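How I Make a Fruit Bowl Last All Week

I used to throw out so much fruit. I'd come home from the Girkmont market with two full bags, pile everything up on the counter and find fuzzy peaches three days later. After one really bad October (so many fruit flies!) I got serious about it, and this is the routine I've settled into.

Step 1. Sort before you put anything away

Dump it all out on a towel and look for soft spots and split skins. Anything bruised goes in a "today" pile. I eat those first or cut them up for the freezer.

Step 2. Don't wash it all at once

I know, it feels so productive. But damp fruit molds fast, so I only rinse what I'm about to eat. Berries are my exception – they get a quick dip in three cups of water with one cup of white vinegar, then a rinse, then a good long dry on paper towels.

Step 3. Keep bananas by themselves

Bananas and apples give off a gas that ripens everything near them. Mine hang on a hook by the window. If you have rock-hard avocados, though, put one in a paper bag with a banana and check it the next evening.

Step 4. Know what goes in the fridge

Apples, grapes and berries go straight in. Peaches, plums, pears and kiwis stay out until they give a little when you press near the stem, then they go in too. I set my old Ziken fridge to 3 degrees Celsius (yes, it only shows Celsius, and yes, I've gotten used to it).

Step 5. Go wide and shallow

Deep bowls hide things. Fruit at the bottom gets squashed and you forget it's there. I switched to a big flat plate and a smaller one for overflow, one layer only, and I eat way more fruit now that I can see it all.

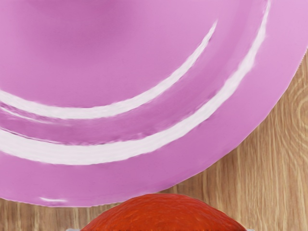
A big pink plate, with fruit close by.

Step 6. Do a nightly check

I do mine at 9, while the kettle's on. Turn things over, pull out anything that's going soft, wipe up any juice. One moldy plum will take its neighbors with it, so be ruthless!

If you end up with too much anyway, slice it and roast it at 300 degrees Fahrenheit with a little honey until it's jammy. Great on oatmeal.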